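Vadden Facilities Help Desk
Ticket 605: Recurring loss of network service, Darkham annex, second floor
Status: Resolved, under observation
Priority: Normal
Assigned to: Chanida Wannasri, Network Support

Summary of the request

Staff on the second floor of the Darkham annex reported that wired network service was dropping for short periods during the working day. Shared folders closed without warning, and desk phones displayed a registration message before returning to normal. The wireless service on the same floor was not affected. Users on the first and third floors reported no difficulty.

The requester stated that the interruptions began in November, after furniture was moved in the open office. A restart of individual computers had been attempted before the ticket was opened and had made no difference.

Initial assessment

The service desk confirmed that the affected wall ports were all served by the same access switch in closet 2B. The switch log showed repeated link changes on its uplink port. Each interruption lasted 60 seconds or less. Power to the closet was stable throughout, and the battery unit reported no events.

The work order covers all wired ports on the second floor, including the offices, the print area and the work tables along the east corridor. 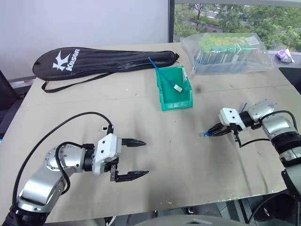 Actions taken

Step 1. The switch configuration was compared with the saved copy. The two matched. No change had been entered since the last approved maintenance period.

Step 2. The switch software was found to be one release behind the building standard. It was updated at 6:30 a.m., before office hours. The interruptions resumed at 10:15 a.m. the same day, and the update was therefore ruled out as a remedy.

Step 3. The uplink was moved to a spare port on the same switch. The interruptions continued on the new port. The original port was tested separately and passed.

Step 4. The error counter on the uplink was cleared at 8:00 a.m. and read again at noon. It showed 774 errors. The same counter on the neighboring closet's uplink showed none.

Step 5. The run between closet 2B and the main equipment room was tested from end to end. The test failed on one pair. Labels at the two ends did not agree: the closet end was marked Rusura 9, while the equipment room record listed Rusura 6. The record was found to be out of date and has been corrected.

Step 6. The ceiling panels along the corridor were opened with the approval of the building office. The run had been pulled tight over a metal bracket, and the outer jacket was worn through at that point. The contractor, Chuensuk, was asked to replace the full run. A splice was considered and declined, as building rules do not permit splices above the ceiling.

Step 7. Chuensuk installed the new run on a separate path, with slack at both ends, and supplied a passing test report. The report is attached to this ticket. The old run was disconnected, tagged at both ends and left in place for removal during the next ceiling work.

Guidance for users on the floor

Staff are asked to leave all patch cords connected as they were found. A cord that must be moved should be unplugged by its connector and not by the cord itself. Any cord with a broken locking tab should be reported to the help desk, which will replace it at no charge to the department.

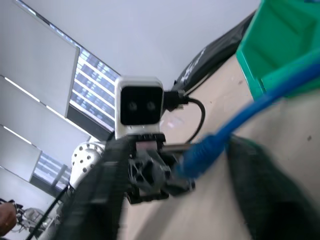
Should users restart their desk phones now that the run has been replaced?
A restart is not required. Phones register again without help once the connection returns. If a phone still displays the registration message after ten minutes, please reply to this ticket with the extension number and the number printed on the wall port.

Follow-up

The uplink counter was read at the close of each working day for one week following the repair. No new errors were recorded. Two users reported slow access to shared folders during that week. Both cases were traced to a full disk on the file server and have been moved to a separate ticket.

The requester has agreed to the resolved status. The ticket will remain under observation until the end of the month and will then close automatically. Replies received before that time will reopen it and return it to Network Support.

Outstanding items

Removal of the disconnected run: assigned to Chuensuk, awaiting a date from the building office.
Review of remaining label records for closet 2B: assigned to Chanida Wannasri, in progress.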